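Rimier Yard Sign Post, 13-pound model

A sign post that stays straight all season! We set our first Rimier outside a corner condo in June, and it's still the one our agents grab first. The arm takes a full-size panel plus a rider for open house hours.
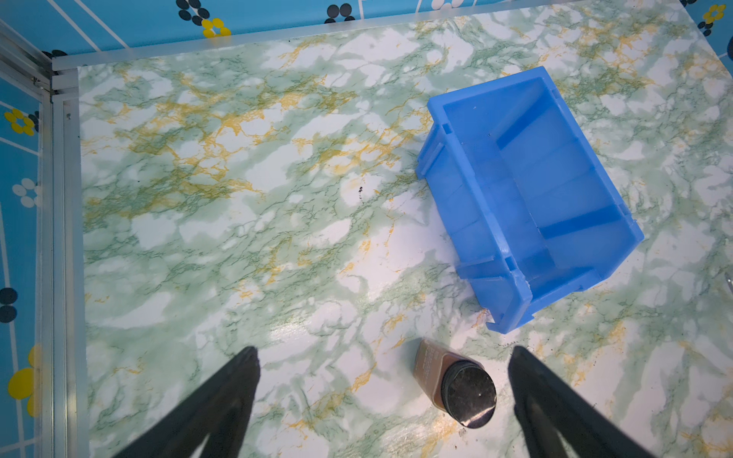
Can it go into hard ground?
A pilot hole helps a lot, and the steel stake does the rest.

The stake comes off for storage, so the post fits in most car trunks — great on busy listing days.
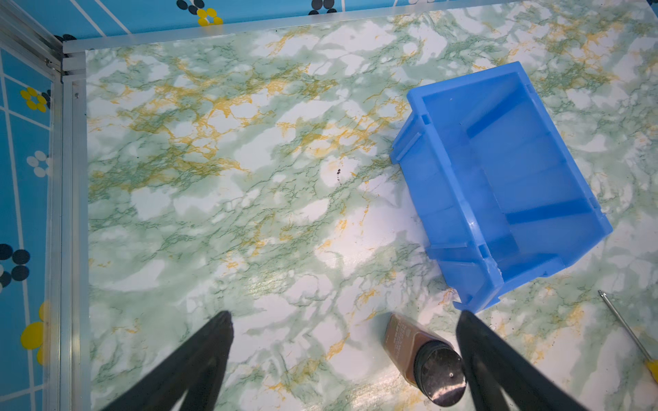
Spare stakes and rider clips are sold separately, and both fit the older Hurken posts too. Questions about bulk orders go to Ilse Schmieder.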